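Notes for the Saturday session, 2 p.m., small room
Speaker: Savvas Konstantinidis
Title: Where do the headphones go?

Start slowly. Thank Stamatia Triantafyllou for the invitation and Grigoris Ververidis for the room. Say that I will take questions at the end, and that my slides have very few words.

First point. I look after the shared equipment at the Metness language school. When I came, our list had 3,247 items on it, and 76 of them were headphones or earbuds. The list was correct. The cupboard was another matter. A teacher with a class waiting opened the door, pulled one cable, and four other things came out with it.

Ask the room: who has a drawer like this at home? Wait for the hands.

Next slides. Do not read anything, give people time to look.
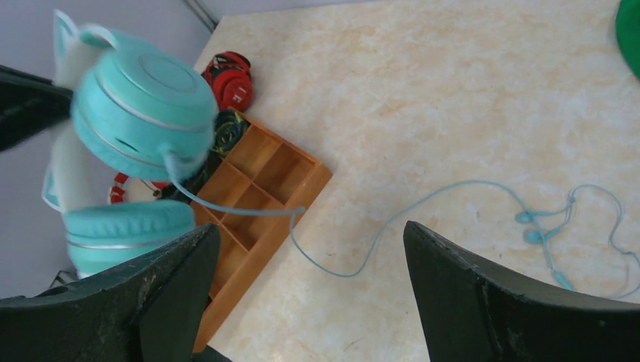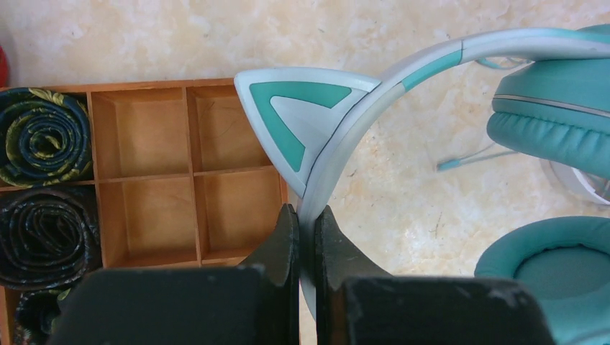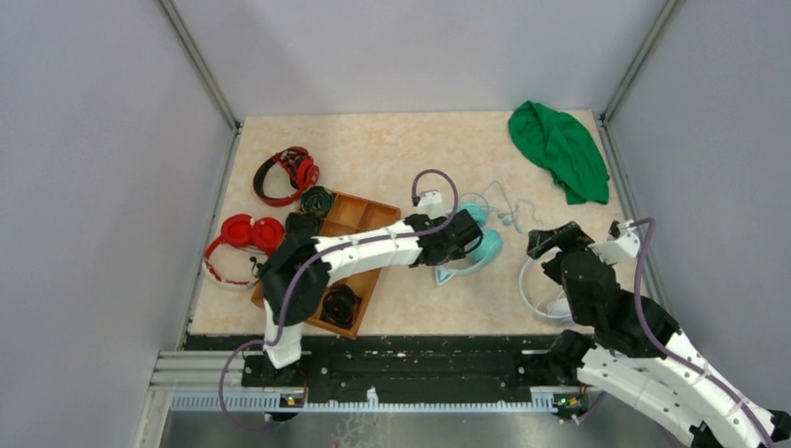
Second point, the tray. I want to speak for the shallow wooden tray with dividers, because it is cheap and people understand it without a label. Small things do well in it: earbuds with the cable wound up, adapters, spare ear pads. Cloth also does well if you roll it. In the second slide the left column has three rolls, one above another, and the squares beside them are still free — I like to leave some free squares, so that a new thing has a place on the day it arrives. Big headphones are harder. Measure the cell before you buy, and measure the headphones in the position you will store them. (Nneka Bassey bought 2 trays from Enico and had to return both. Tell this only if there is time.)

Third point, cables. Earbuds first, always. Look again at the last slide, the pale blue ones with the loose cable across the table. If you leave them until the end, they catch on everything else. Wind them around three fingers and close with a soft tie, not a rubber band.

Fourth point, color. We gave each classroom one color. Teachers remember "the red room" faster than a number.

Pause, drink water.

Handout: 50 copies, by the door. Grigoris Zervas has the file if they run out.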